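Seeing and Drawing for Beginners
Handout 2: White on White
Kalliopi Halilović, evening section

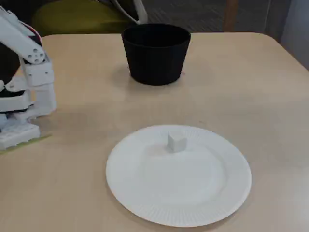 Most people who sign up for this course tell me in the first hour that they can't draw a straight line, and I always say fine, bring a ruler, because lines are the least of our worries this term. What we are after is value, meaning how light or how dark a thing is, and the quickest way into it (also the most annoying, I admit) is to draw something pale sitting on something else that is pale. Take the small white cube on the paper plate. If you squint, the cube very nearly melts into the plate, and all you have left to hold on to is the cooler gray of its right face, the slightly brighter left face, and the little shadow it drops onto the plate. Those few grays are your whole drawing. The black pot farther back is there to give you your darkest dark, down inside the mouth, so you have something to measure the grays against.

Before you start, make a value strip along the edge of your paper, going from bare paper to the blackest black your pencil will give you. I use a Brillow soft pencil and the Romen pad with the gray cover, but whatever you have in the drawer will do nicely.

Then work in this order, please, even if you're itching to get to the plate:

Block in the inside of the pot first. Press hard.
Place the two ellipses, the pot's mouth and the plate. They are both wider than they are tall, and everyone makes the plate too round.
Lay a light, even tone over the whole tabletop. It's beige, and it is darker than you think.
Find the cube's right face. Go one step down your strip from the plate and stop there.
Leave the ridges on the rim for last. A few strokes of gray where the rim turns will do, and please don't draw every groove, you'll be there until January!

Give it 60 minutes, with a cup of tea in the middle. Look also at the foot of the pot, where the shadow gathers and spreads a bit to the left. Last term half the room left that out, and we had a whole wall of floating pots, which was rather lovely in its way but didn't sit on any table I know.

Homework: set up your own pale thing on a pale thing (an egg on a saucer, a sugar lump on a napkin) and draw it twice, once by a window and once under a lamp. Bring both sheets, including the one you don't like.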